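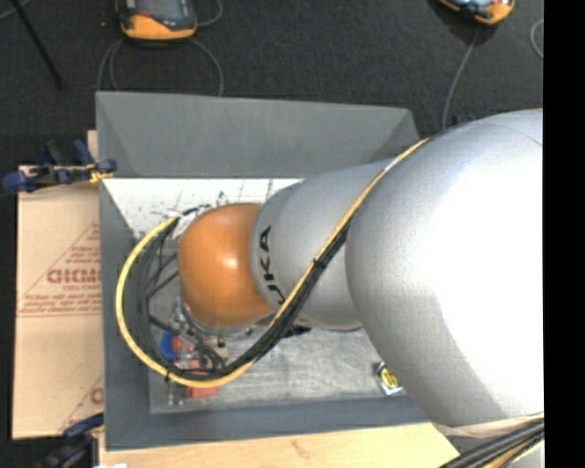 Korncombe Parts Library
Progress report to the Breltell Fund
March 6, 2022

Your grant of $2,000 was for sorting out the bins at our Sleiman Street store, and we can report that most of them are now sorted out. Readers of our October report may remember the word "imminent." We have retired it.

Bins

The old bins were a family of cardboard boxes held together by tape and goodwill. They have been replaced by open gray ones with sloping walls, which we bought from Stoso after a long discussion about lids. The lid party lost. People borrow more readily from a bin they can see into, and they also put things back in it, sometimes even the right things.

We ordered 28 bins. Of these, 18 are in use and 10 are still stacked by the back door, waiting for the second run of shelving. The shelving is late. The supplier has been very polite about it.

Bin floors

A white floor in a gray bin is good for finding small dark screws. It is equally good at showing every scuff, streak and speck. We had planned to wipe the bins out each week and have settled for once a month, with a proper scrub twice a year. Some marks are clearly going to stay with us, and we would ask you to think of them as evidence of use.

Sorting

Cables have taken far longer than budgeted. We allowed 20 hours for them and used those up on the black ones alone. The rule now is that anything long gets coiled and tied before it goes in, and that ties are never borrowed from the next coil along - a practice that had become something of a tradition here.

Fittings and hoses are done. Screws are done down to a size below which we have agreed to stop caring.

Money

All of the grant is spent or committed, chiefly on bins and shelving, with a small amount on labels. The first batch of labels read "Kroncombe." They are being used up on the insides of cupboards.

Still to do

Put up the remaining shelves, fill the last bins, and print the borrowing list in a size that can be read without crouching. We will write again once the shelving has arrived, or once we have given up on it and bought planks.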